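About Gullow

Hi, I'm Chrysoula Sarantis, and I write most of what you read on Gullow. It's a small site about jobs: who's hiring, who's cutting back, what wages are doing, and what all those monthly numbers mean if you're a regular person trying to pay rent. I started it at my kitchen table with a secondhand laptop and a strong dislike of the phrase "labor market headwinds." I still have the dislike. The laptop died in August.

Before Gullow I worked in the county employment office in Draltunden for 11 years. My desk was the one right by the door, so I got everybody first! People came in wanting to know whether the plant was really going to close, or whether it was worth waiting for the warehouse to call back, and all I had to give them was a stack of printed reports that read like they were written for bankers. I used to sit there with a highlighter and translate. After a while I was typing up my translations and leaving them on the front counter, and they kept running out (my supervisor was very patient about the toner). That counter sheet was called Plain Jobs, and it's the great-grandmother of this site.

So what do we do here? Mostly three kinds of writing. Every month, when the new employment figures come out, I put up a long post that goes through them in normal English. I try to have it up by 4 in the afternoon, and if I'm late it's usually a revision to the previous month that I want to understand before I say something silly. Revisions are my favorite part, and yes, I know how that sounds. A first number gets the headline and then two months later it quietly changes, and hardly anyone goes back to tell you.

The second kind is what we call town pages. Neves does these. Neves came over from a business weekly and is much better on the phone than I am, so those pages are full of real conversations with people who run payroll at a bakery or schedule shifts at a nursing home. A national average can be up while your own town is having a miserable year, and I think you deserve to read about your own town. We have 44 town pages so far, some updated a lot more often than others. If yours is looking stale, write and nag us, we like it.
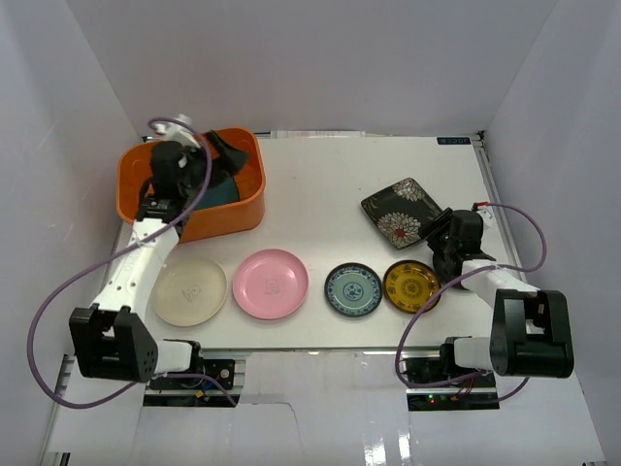 Then there's the letters column. Readers send in questions and I answer one at a time, at whatever length it needs. Can my hours be cut without notice? What counts as unemployed if I drive for an app on weekends? Why does the news say wages went up when mine didn't? (That one comes in constantly, in slightly different words, and I've answered it twice and will probably answer it again.) I'm not a lawyer, so when a question is really a legal one I'll say so and suggest what sort of office to call.

People also ask who pays for all this. Readers do, for the most part. Over 100 of you chip in monthly, which covers the hosting and a decent share of Neves's time. The rest comes from Futulwood, a printing company that puts out our yearly paper booklet and buys the one ad you see at the bottom of the page. They don't see posts before they go up. When they laid people off in their bindery I wrote about it the same week, and they kept the ad running, and I thought that was pretty decent of them.

A few things we don't do. I don't make forecasts. I made one once, back in the counter sheet days, about seasonal hiring, and I was so wrong that a man brought it back to me in a folder. We don't run job listings either, though we get asked all the time, and we don't give stock tips to anybody. If you get an email from "Gullow Careers," please delete it, that isn't us.

We do make mistakes. When I get a number wrong I fix it in the post and put a note at the top saying what it used to say, with my initials. You can find all of those collected on the corrections page, including the embarrassing one with the misplaced decimal.

If you'd like to get in touch, the contact form comes straight to me, and I read everything, usually early in the morning with coffee. Tips about hiring or layoffs where you live go to Neves, and you can ask to keep your name out of it. Please tell us which town you're writing from!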